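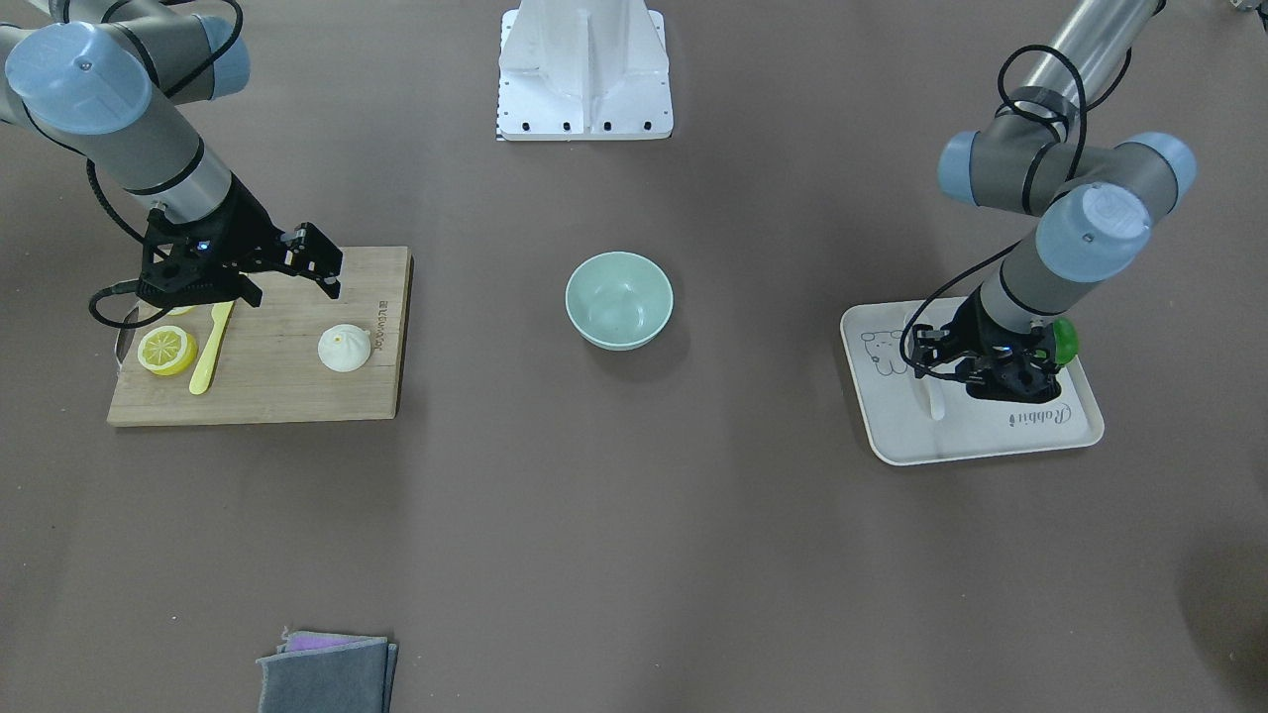 Lemon slice on the cutting board

Ticket: Dehumidifier keeps stopping, back bedroom still reading wet
Opened 09/09/2022
Status: Open, then closed, then open again, now closed

Hi team, me again. I've got one of your Zelto drying units on hire after the flexi hose under our upstairs vanity let go and sent water down through the ceiling into the back bedroom and half the hallway. Your crew set everything up, it all ran beautifully for two nights, and now the big dehumidifier keeps cutting out. It runs for a bit, the fan slows down, I get an amber light and then nothing. If I switch it off at the wall and wait, it comes good and does it all over again.

What I've tried so far:
Emptied the bucket (it wasn't full, maybe a third).
Pulled the filter out and gave it a vacuum. Heaps of plaster dust in there!
Moved it off the extension lead and straight into the wall socket.
Swapped it to the hallway circuit in case the bedroom one was dodgy.

None of that made any difference. The air mover in the same room hasn't missed a beat, so I don't reckon it's the power.

Update 1
Thanks for ringing back so quickly. You asked me to read the hour counter and it says 3,748, if that means anything to you. You also asked about the drain hose. I'd been using the bucket because I couldn't get the hose to reach the laundry tub, but I've now run it out the window into the garden bed as you suggested, with a towel stuffed in the gap. It dripped nicely for a while and then the amber light came back.

I also went around with the little moisture meter you left. The skirting behind the wardrobe is still the worst spot by miles, and the plasterboard above it isn't far behind. The carpet feels fine under my feet but the underlay is another story (it squelched when I peeled the corner back, and the smell was not great).

Update 2
Right, I think I've found something. You told me to look at the coil with a torch once I had the front grille off, and there was a solid lump of ice across the bottom half. I'd been turning the heater off in there overnight to save on power and leaving the window open for the hose, so the room was getting properly cold. Would that do it? I had no idea they could freeze up like that.

I've left it switched off with the grille open, and there's a tray underneath to catch the melt.

Update 3
Your reply said yes, that would absolutely do it, so this is what I've done since:
Hose now goes under the door and down the hall to the shower, window shut.
Heater back on low, day and night.
Door closed apart from the gap for the hose.
Unit pulled 600 mm out from the wall so it can breathe.

It has been going 6 hours straight with no amber light. That's the best run since the weekend, so I'm calling it a win and you can close this one.

Update 4
Sorry, reopening! The light's back. No ice this time, I checked with the torch. The fan is going but the compressor isn't kicking in at all, and there's a click every few minutes from somewhere down the bottom. I've left it alone because I didn't want to make it worse. Could someone bring a replacement? The insurer's assessor from Hendine wants dry readings before they'll sign off on new plasterboard, and I'd rather not lose the progress we've made.

While you're at it, can you check the hire charge on my account? The invoice came through at $1,800 and lists two dehumidifiers. I've only ever had the one. The job is under Mendoza Street if that helps you find it.

Update 5
Swap done, thank you! The replacement is noisier than the old one but it is pulling a ridiculous amount of water. Your tech thought the first unit's start relay had packed it in, and said the icing may have been a separate problem on top. He also cut the wet underlay out along the wardrobe wall and took it away, and showed me how to log the readings in the Hustora app, so you should be seeing them come through at your end now.

Morning readings: skirting well down, plasterboard almost at the dry target, hallway fine.

Update 6
Skirting and plasterboard have both been in the green for three days running. The assessor has the readings and is happy to go ahead. Corrected invoice received too, with the second unit taken off.

Please close the ticket and book the pickup. The dehumidifier and air mover are by the front door, with the hose coiled up in the bucket. The moisture meter is in the zip bag taped to the top.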